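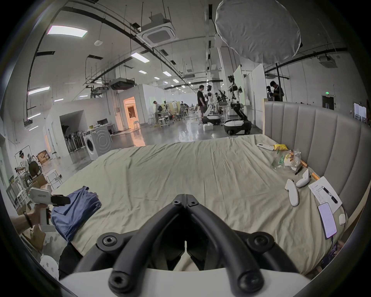
Two hand-held grippers at the practice bed, with the shop floor behind.

I had one of the grippers in my hand before I'd even switched my recorder on. "Squeeze it slowly," said the woman who runs teaching sessions at Trovell, and I squeezed it much too fast, so she laughed and made me start over!

Her team shows robots how to do laundry. You hold the gripper, you pick up a shirt, you fold it, and a robot learns from the way your hand moved. I asked if she'd always done it like this.

"No, we drove the arm from across the room with controllers," she told me. "I still do for some jobs. But with cloth I felt like I was folding in oven mitts. With this thing you feel the shirt pull back a little."

She wants 300 good folds before she'll hand a task over for training (she throws out plenty, mostly her own). Her best day so far was 56, back in December, and she says her thumb was sore all weekend.

So what's a bad fold? "Stopping to think," she said right away. "If I stop in the middle, the robot picks up the stopping. I've seen an arm hang there over a sleeve exactly the way I do – my sister would've recognized me."

Working in pairs is harder, she said, and people tend to grab at the same corner. They talk it through out loud first: who lifts, who holds, who lets go.

I wondered whether remote control was on its way out. She didn't think so. "For drawers and doors I'd rather drive. The robot's own arm is doing it, so you know it can reach."

My second try at a sleeve went better. She told me she'd still delete it.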